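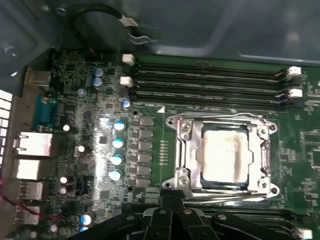
**Keep the old desktop going or buy new? (small shop, tight money)**

**pedalwichai** - August 8, 2018

Hi all, Wichai Phetsri here, I run a bike and ski repair place called Stisport. Our back office PC is getting on and I can't decide whether to keep fixing it or just replace it. It does three things: invoices, email, and the customer list, which is up to 3,908 names now and lives in Pludine. It's gotten slow to start and the fan is loud enough that people on the phone ask me about it.

The computer store in town quoted me $176 for a cleanup, new paste and a solid state drive. My brother-in-law says that's throwing money away and I should get a laptop on payments. I really don't want payments! What would you do?

---

**marlowe_k**

Take the $176 and don't look back. I keep the books for a few small shops and the ones who replace everything every couple of years are always the ones short on rent. An SSD makes a huge difference on an office machine (mine went from coffee-break slow to fine).

One thing though - does Pludine still get updates on whatever Windows you have? That matters more than the fan.

---

**dustbunny**

I'm going to disagree. The repair price looks cheap until the power supply goes in the middle of your busy season. I was in the same spot in June with the office PC at my wife's salon. We paid for the repair, then paid for a different repair, then bought the new computer anyway. Add it up and we bought it twice.

Also a laptop can go home with you. I'd have loved that when I was doing invoices at the shop until ten at night.

---

**marlowe_k**

Sure, but you got unlucky. And laptops get dropped, and coffee goes in them. Ask me how I know.

---

**pedalwichai**

Pludine does still update, I checked. It's four years old, the computer I mean, so I was hoping to get a few more out of it. Dustbunny, I hear you about the power supply. Busy season here is basically November till the snow quits, so if I'm going to do something it should be now.

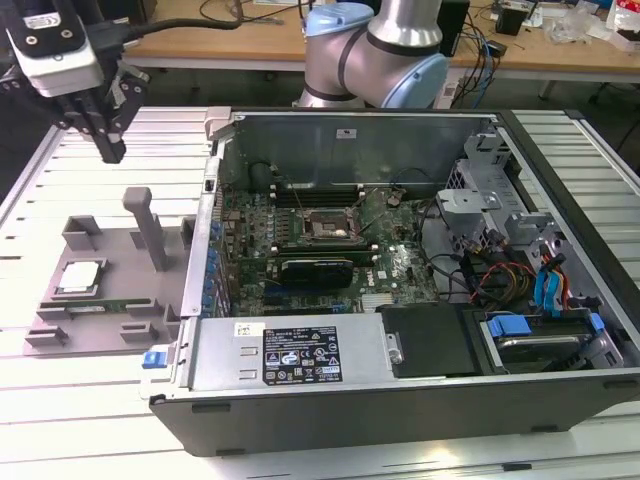 **rosalind_t**

How often do you back up that customer list?

**pedalwichai**

About once a month, onto a thumb drive that stays in the desk drawer.

**rosalind_t**

Okay, that worries me more than the rest of it. Same desk, same building, so one burst pipe and both copies are gone. Before you spend a dime on either option, get a second drive and take it home with you. I use an Ongart one, it was around $25, works fine, ugly as sin. Do it weekly and put it on the calendar.

---

**dustbunny**

Agree with rosalind 100%. We can fight over the computer later.

---

**marlowe_k**

Same here. And get the quote in writing, with the drive size on it. The place I use in Clomanar once put in a smaller drive than I thought I was paying for, and I had nothing on paper to argue with.

---

**pedalwichai**

Good stuff, thank you. Ordered a backup drive just now. I'm leaning toward the repair, but I'll put a little aside every month so a new one isn't a shock when the time comes. My brother-in-law is going to be unbearable if it dies in December.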